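Mending What the Town Throws Away: A Talk with Wenjie Yin

By Yuxi Liang

Wenjie Yin had already put the kettle on when I came up the stairs to her workshop on Trummer Street. She repairs and remakes bags, mostly cloth ones, and she has done it in Brolton long enough that people leave their things with the bakery downstairs when her door is closed. I wanted to ask her about prices, about learning the trade late, and about why she stopped selling new bags two years ago.

She did not start with sewing. "I was in the office of a shipping company, in Pratano," she told me. "I made the papers for containers. It was good work and I was good at it. But I was sitting the whole day, and in the evening I could not say what I had done."

The first bag she repaired was her mother's. One handle had come off at the root and had taken a piece of the cloth with it. She sewed it back with ordinary thread, in a small square, and in one week it tore again, a little lower. "I made it stronger than the cloth," she said. "This is the mistake of every beginner. You put so many stitches in one place that you make a line of holes, like on a stamp. Then of course it opens there."

She took it apart again and put a patch on the inside, wider than the damage, so that the weight went into cloth that was still healthy. Her mother used the bag for 11 years after that.

I asked her who taught her.

"A man who repaired tents. He had no patience with me." She laughed. "He would look at my seam and say only 'again.' After some months he stopped to say it, and I understood that I could take customers."
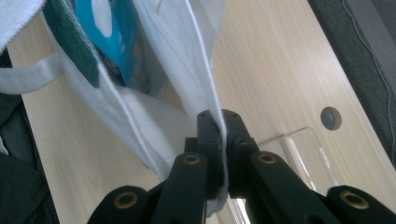

Page last changed: Saturday, January 6, 2018

The customers did not come quickly. In the first winter she had three regular ones, and one of them was her neighbor. She kept her office job in the mornings and sewed in the afternoons. What changed the situation was a small notice she put in the window of the bakery, with a list of prices. Before that, people were afraid to ask.

"They think a repair will cost more than the bag, and they feel ashamed to say that it is too much for them," she said. "When the price is on the wall, they can decide alone, without speaking to me. Many decided yes."

A new handle costs the same today as it did then. A zipper costs more, because the good ones have become expensive and she does not want to use the others. She showed me a drawer of zippers that she had taken out of old jackets and sorted by length. For a simple repair she uses these and asks only for her time.

White cloth is what she likes least to work on, and what she receives most. "Every thread shows. Also there are many different whites, and you see it only when two of them are next to each other." She keeps her white threads in a cookie tin and goes with them to the window to choose. In the lamp light, she says, she has been wrong too many times. If the owner agrees, she prefers to use a color on purpose - a dark blue or a brown - so that the repair looks like a decision.

Not everyone agrees. One customer sent back a shopping bag with a brown patch and a long letter. Wenjie did the work again in white and did not charge for it. She still has the letter.

We came then to the question of the new bags. For some years she made her own model, with a flat bottom and two inside pockets, and a shop called Metov took them from her. They sold 419 in the best year. I said that this sounded like success, and she moved her hand from side to side.

"I had to cut and sew the same piece every day. It was the containers again," she said. "And then people brought me my own bags for repair, very nice, but they also had at home ten other bags. I asked myself why I was making one more."

She finished the last order in May and told the shop there would be no next one. They were polite about it. Her income went down, and she gave up the second room, where a ceramics painter now works.

On some evenings she teaches. The course lasts 90 minutes and has places for six people, and everyone has to bring something broken of their own. She does not allow practice pieces. "If it is only a piece of cloth, you don't care. If it is the bag you take to the market, you will look where you put the needle."

I had brought a bag too, with a torn corner. She turned it inside out, pulled at the seam in several places and gave it back to me together with a needle.

"Start from here," she said. "I will make the tea."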